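Riku Morikawa has heard the pitch for Geltura before. A hired killer with a conscience, a masked rival, a city called Gandevard where it never stops raining. "I've read that comic 500 times," he says. "So have you."

He did read all 27 chapters, though, on a Saturday, and he isn't sorry.
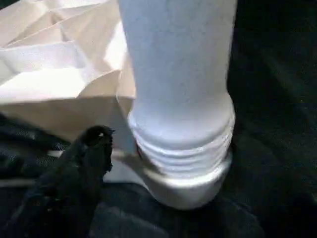
Morikawa's main complaint is Grilleneck, the poison-maker who runs the assassins. The fan pages call him a genius. "What has he done? He loses 5 fights and explains each one afterward." He doesn't buy the gadgets either. Grilleneck's famous blowpipe is drawn as a plain white cylinder with a band of ridges at one end, much like the ribbed white one in the photo, and it somehow punches through armor. "Sure it does."
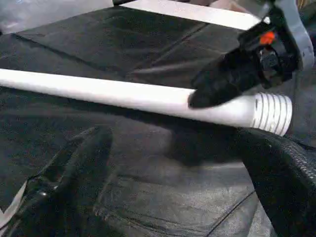 Tirta Wuisan

I asked whether Kassa, the apprentice, changes his mind. He shrugged. "She's the only one who wants something. Then they give her a secret brother." The brother shows up 2 chapters before the end — Morikawa had guessed it long before that.

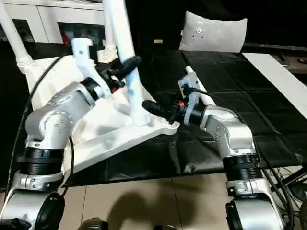

Page last changed: March

Would he read a sequel? "They'll say Grilleneck survived. They always say that." He thinks the fall from the bell tower should count, and that a villain who can't stay dead isn't scary. I told him the last panel shows an empty coat. "Right," he said. "So he survived."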